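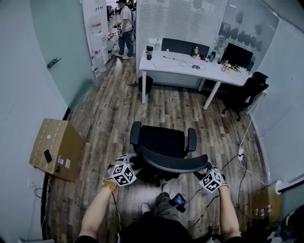
Soven 메쉬 사무용 의자 (블랙)

소규모 사무실과 회의실용으로 나온 팔걸이형 의자입니다. 등받이는 곡선형 메쉬이고 색상은 블랙 한 가지입니다. 같은 시리즈의 등받이가 높은 모델은 Soven 하이백으로 따로 판매합니다.

제품 정보
브랜드: Soven
수입 및 판매: Staren
색상: 블랙
등받이: 메쉬, 곡선형
팔걸이: 좌우 고정형
좌판 높이 조절: 가스 실린더 방식
보증 기간: 구입일로부터 12개월
상품 정보 수정일: 2018/04/06

조립
의자는 등받이, 좌판, 팔걸이, 다리로 나뉘어 한 상자에 들어 있습니다. 육각 렌치가 동봉되어 있으며 조립에는 약 20분이 걸립니다. 팔걸이 나사는 처음부터 끝까지 조이지 말고 좌우를 모두 끼운 다음 조여 주십시오. 완성품 배송을 원하시면 주문서의 조립 항목을 선택하시면 됩니다. 이 경우 출고가 하루 늦어집니다.

사용 및 관리
의자를 옮길 때는 등받이 양쪽 끝을 잡고 천천히 밀어 주십시오. 팔걸이만 잡고 들어 올리면 연결부가 헐거워질 수 있습니다. 메쉬에 쌓인 먼지는 청소기의 솔 브러시로 제거하고, 음료가 묻은 곳은 물에 적신 천으로 두드려 닦습니다. 알코올과 표백제는 사용하지 마십시오. 나무 무늬 바닥재 위에서도 쓸 수 있으나 바닥에 모래나 먼지가 있으면 긁힐 수 있으니 먼저 쓸어 내고 사용하십시오.

함께 쓰는 제품
Lüthi 사무용 책상: 상판과 다리가 모두 흰색입니다. 팔걸이가 상판 아래로 들어가는지 주문 전에 높이를 확인해 주십시오.
Jendov 바닥 매트: 투명, 미끄럼 방지 처리.

배송 및 반품
재고가 있는 상품은 결제 다음 영업일에 출고됩니다. 도서 산간 지역은 추가 운임이 있습니다. 한 번에 30개 이상 주문하실 경우 별도 견적을 드립니다. 조립을 시작한 제품은 단순 변심으로 반품할 수 없으며, 부품이 빠졌거나 파손된 경우에는 해당 부품만 무상으로 보내 드립니다. 문의 시 주문 번호를 함께 적어 주십시오.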